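Fingertip and Gripper Evaluation Service for Two-Arm Workcells

Equipment Services | Pratach Automation Laboratory

Overview

The Pratach Automation Laboratory offers a comparative evaluation service for parallel grippers, fingertips, wrist cameras and arm controllers used in the handling of textiles and other soft goods. The service is open to manufacturers, integrators and research groups that need to select end-of-arm equipment before committing to a full installation.

Evaluations are performed on the Clinero two-arm workcell, a light-duty bench system maintained by the laboratory. Clients may submit their own components for testing or request a comparison of components already held in the laboratory's equipment library. All work is carried out by laboratory staff under a written test plan approved by the client.

The workcell

The Clinero workcell consists of two small servo-driven arms mounted at opposite ends of a flat white work surface. Each arm carries a two-finger gripper. The arms may be run independently, or they may be coordinated through a single controller so that both grippers act on one item.

Tool mounts on both arms follow the same bolt pattern, and a component qualified on one arm may be moved to the other without an adapter. Wiring on the arms is left accessible so that a servo or camera can be exchanged during a session. Clients who need enclosed cabling for reasons of cleanliness should state this when the test plan is drafted.

The white surface was selected for contrast with mid-tone and dark fabrics. A dark surface may be requested for evaluations that involve white or very pale goods.

Fingertip evaluation

Fingertips are the component most often submitted for comparison. A gripper that performs well with rigid parts may be unsuitable for knitted fabric, where the edge rolls, the thickness varies and the material shifts as the fingers close. The laboratory's standard series addresses each of these conditions in turn.

Two finger coverings and three pad materials are available from the equipment library. Clients may combine them freely. The default configuration is a sleeved finger with a soft pad at the tip, and results obtained with this configuration serve as the reference for all other entries in the report.
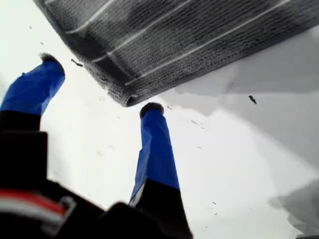 Approach angle has a considerable effect on the outcome. For each fingertip, the series covers entry from the open edge of the fabric, entry at a corner, and a vertical pinch away from any edge. Finger opening is set before the approach and recorded with the result. Where the client's own process uses a fixed opening, the laboratory will adopt that value and omit the others.

A standard fingertip series consists of 1,800 grasp attempts divided equally among the selected configurations. Attempts are classified as secure, partial or missed. A partial grasp is one in which the fabric is lifted but leaves the fingers before the programmed release. Attempts interrupted by a controller fault are excluded from the totals and listed separately. In the most recent series, completed for Fallel, 1,714 attempts were accepted for analysis and the remainder were set aside under this rule.

Wear is assessed at the close of each series. Pads and sleeves are removed, inspected and returned to the client with a short note on their condition. Replacement of a worn covering during a series is permitted only at a scheduled break, and the replacement is noted in the log.

Two-arm handling evaluation

The two-arm series examines how a pair of grippers performs when both hold the same piece of fabric. It is recommended for any application that includes spreading, folding, inspection or transfer from one arm to the other.

Test items are rectangular knitted or woven pieces. Striped fabric is preferred, as the stripes make twisting and uneven tension easier to read in the recorded video. Clients may supply their own goods if the pieces are of uniform size and free of loose threads.
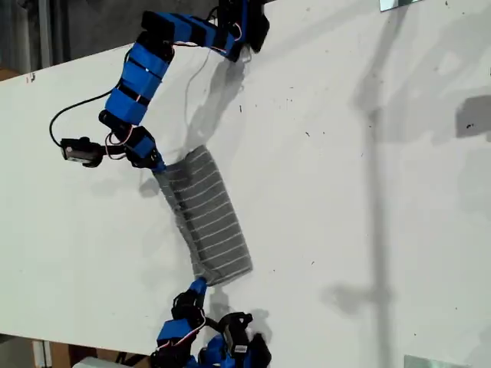
Tension is controlled by limiting the current to the servos. The laboratory does not fit a separate force sensor unless one is requested, and clients comparing controllers should be aware that current limits are not directly equivalent from one product to another. Sobia Pirzada, who supervises controller testing, prepares a conversion table for each pairing and includes it as an appendix to the report.

The following measures are reported for the two-arm series:

Retention of the fabric by each gripper during a timed hold
Sag at the midpoint between the grippers
Slip at each fingertip, measured against the nearest stripe or printed mark
Agreement between the commanded and recorded positions of both arms
Condition of the fabric edge following release

Cameras and controllers

Camera modules are compared by running an identical motion sequence with each unit in place. The report covers image sharpness at working distance, the portion of the grasp hidden by the fingers, and the effect of cable routing on arm travel. Cable routing deserves early attention. A loop that is too short restricts the wrist, and one that is too long may pass through the view of another camera.

Controllers are compared on timing, repeatability and recovery from an interrupted motion. Both position control and operator-guided control can be evaluated. For operator-guided work, the laboratory supplies trained operators so that results from different clients remain comparable. Client personnel may attend but do not operate the equipment during recorded sessions.

Submitting components

Components should be delivered with mounting drawings, supply voltage requirements and any safety limits set by the manufacturer. Fingertips should be supplied in sets of 6 matched pairs. Grippers may be supplied singly for the fingertip series and must be supplied in pairs for the two-arm series.

Items that exceed the rated payload of the arms cannot be accepted. Liam Marsden reviews all mounting drawings before a booking is confirmed and will advise on modifications where a mount is close to the limit.

Reports and data

A written report is issued within 14 working days of the final session. It contains the approved test plan, result tables, a record of excluded attempts and the condition notes for all returned parts. Video from the fixed and wrist-mounted cameras is supplied on request. Results are released only to the client named in the test plan.

The laboratory reports measured performance and does not issue product endorsements. Reports may be quoted in full. Partial quotation requires written consent from Brigitta Hollenstein, Head of Equipment Services.

Availability

Bookings for the June test period are open. Requests received by Fri 8 May will be scheduled first, in order of receipt. Inquiries regarding the Clinero workcell, the equipment library or current rates should be directed to Graziella Cirillo, Evaluation Coordinator, Pratach Automation Laboratory, Pickering Building.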